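Flundent Table Cover, large

£30
Size: 3000 mm long, hemmed on all four sides
Wash: 60 degrees, no softener please
In stock – usually posted within two working days

I've been selling table covers from the shop in Devel for a good few years now, and the Flundent is the one I'd buy again tomorrow (I have, in fact, I've got three of them at home). It's a heavy cotton cover for long tables, the sort you end up with when you push two ordinary ones together for a birthday and hope everyone stays off the join.

I first got hold of it through Gert Le Roux, who had the shop before me and left a box of samples under the counter. Most of them went limp after a couple of washes. The Flundent came out of the machine a bit creased and otherwise fine, and after that I stopped looking for anything else!

The weight is what you notice first. It hangs properly at the corners and it doesn't slide about when somebody leans over for the crisps. You can put a vase down on it without a ruck forming underneath, and if you're using it outdoors you probably won't need clips unless it's really blowing. 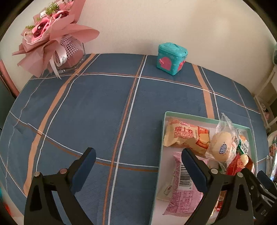
Now, sizing, which is where most of the emails come from. Measure the top of your table and add your drop at both ends. I like a drop that stops just above the seat of the chair – any longer and people sit on it, and then somebody stands up and you lose the squash. If your table is a short one, have a look at the Fallosia instead. It's the same cloth in a smaller cut, and it costs less.

Colours change from batch to batch, so please check the drop-down menu before you order. The plain ones are always there. The patterned ones come in when the mill has them and go quickly, and I can't put any aside for you, sorry. The next delivery should be in March.

On washing: do it once before you use it. It will shrink a little along the length, and I've already allowed for that in the size given at the top. Hang it over a line while it's damp and pull the hems straight with your hands. I iron mine perhaps twice a year, when my mother-in-law is coming. Candle wax comes off with brown paper and a warm iron, beetroot you'll have to soak overnight.

Postage is free within the UK. Returns are fine if it hasn't been washed or cut, just pop the slip back in the parcel.

A few of you have asked about matching napkins. I've got 87 left from the Sproģis range in plain cream, sold singly, and they go with pretty much everything. They're listed under Table Linen, second page. When those have gone I'll be getting something similar in a slightly bigger square.

Page updated February 13, 2021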